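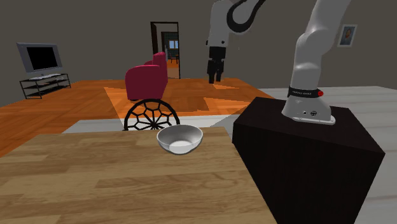
Reading the Long One

Tuesday, June 23, 2020

Every summer I tell myself I am going to read something big, and every summer I end up with a stack of thin mysteries and a sunburned nose. I have nothing against thin mysteries. I have read whole shelves of them and will read whole shelves more. But this year I pulled the Tumulwood books down off the top of the bookcase, all three of them, and dusted them with my sleeve, and I am happy to report that I am in them up to my neck.

If you haven't come across Tumulwood, it is one long story printed as three fat novels, and it comes to 1375 pages if you count the family tree and the map (I do count the family tree, I have looked at it more than any other page). It follows a family who run a ferry landing, from the great-grandmother who buys the first boat down to the great-grandchildren who have to decide what to do once the bridge goes up. My set was put out by Nivlow, a little press that used to do those sturdy paperbacks with the cream covers and the really generous margins. The print is a decent size too. I didn't care about that when I was twenty and I care about it very much now.

I bought them secondhand at Bednárik, the bookstore on the hill in Flandholm, the one with the steps that are all different heights. It must have been a good many years ago, because the receipt was still tucked in volume two and the ink had faded to almost nothing. I remember the trip better than I remember the buying. It rained the whole weekend, and the store had a radiator you could sit on, and I sat on it with the first chapter until my coat was steaming. Then I carried the books home, put them on the shelf, and there they stayed while I read other things.

So why now? Partly it is that I've been home so much this spring. Our library closed its doors in March and has only just started handing out books again through the side entrance, and by May I had gone through everything in the house that was easy to pick up. What was left was the cookbooks, a history of canals that I was given and am saving, and Tumulwood. 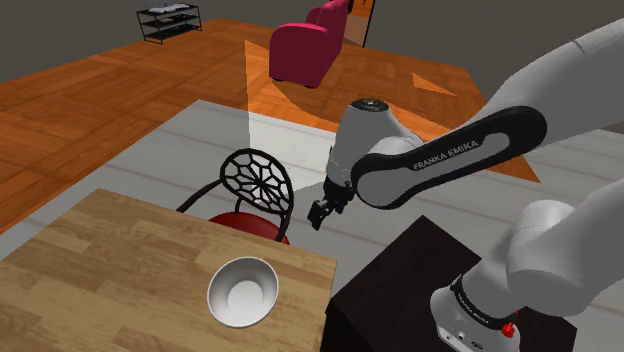 The first hundred pages were hard going, I won't pretend they weren't. There are four sisters in the opening generation and two of them have names that begin with the same letter, and everybody's husband seems to be a cousin of everybody else's husband. I kept flipping back to the tree. I started a page in my notebook with who was married to whom, and who wasn't speaking, and after a while the page got so crowded with arrows that I had to copy it out again clean. Copying it out was what did it, I think. Once I had written all those names down in my own handwriting they belonged to me a little, and I stopped mixing them up.

After that it went along beautifully. There is a long section, nearly all of the winter chapters, where the river freezes and the ferry can't run and the family has no money coming in, and almost nothing happens except that they mend things and quarrel and tell each other stories. I read that part so slowly! I didn't want them to get to the thaw. One of the sisters tells a story about a goose that goes on for eleven pages and has no point to it at all, and I laughed so hard I had to put the book down and go get a glass of water.

I should say that the middle book is the weakest one, at least so far. The writer gets very interested in a lawsuit over the landing rights, and I am sure it was all carefully looked into, but there were evenings when I read the same paragraph over and over and then went and did the dishes instead. A reader who wrote to me after my last post said she skipped the lawsuit completely and never missed it. I'm not made that way. I skip a page and then lie awake wondering whether someone died on it.

I passed page 700 on Sunday evening, with the back door open and the neighbor's sprinkler going, and I felt as if I ought to tell somebody. So I'm telling you. I am over halfway, and the great-grandmother is still alive, and I have a bad feeling about the younger boat.

A few things I've learned about reading a long book, in case you have one of your own looking down at you from the top shelf. I do better in the morning than at night, which surprised me, as I have always been a bedtime reader. Twenty pages with coffee sticks in my head, and twenty pages in bed are gone by breakfast. I also do better if I leave off in the middle of a chapter. If I stop at the end of one I feel finished, and it is so easy not to start again the next day, but if I leave two people standing in a doorway in the middle of an argument I can hardly wait to get back to them.

And I've quit reading other things on the side. I used to keep three or four books going and was a bit proud of it. With this one I found that if I went off for even a couple of days with a mystery, the ferry people would go all stiff and strange on me when I came back, and it took an hour or so before we were friends again – just like family, come to think of it.

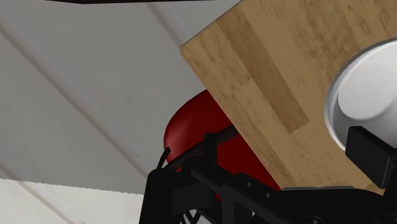
White bowl near the edge of the wooden board.

My plan is to finish by the end of August, and I may go slower if the third book is as good as the people who love it say. I've been told there is a wedding on the last ferry crossing and that I should have a handkerchief ready. Please don't tell me whose wedding it is. I have my guesses, and I've written them on the back page of the notebook, folded over so I can't go back and change them.

When the roads feel ordinary again I'd like to drive up to Flandholm and see if the store is still there and whether they ever fixed those steps. I'd want to ask if they have any more of the cream paperbacks. I only know of a handful that Nivlow did, and there was one about a lighthouse school that I picked up that same wet weekend, read the back of, and put down again. I've thought about it on and off ever since. If any of you have a copy, or have even read it, leave me a note in the comments and tell me if it's any good, and if you have a long one on the go yourself, I'd love to hear what page you're on.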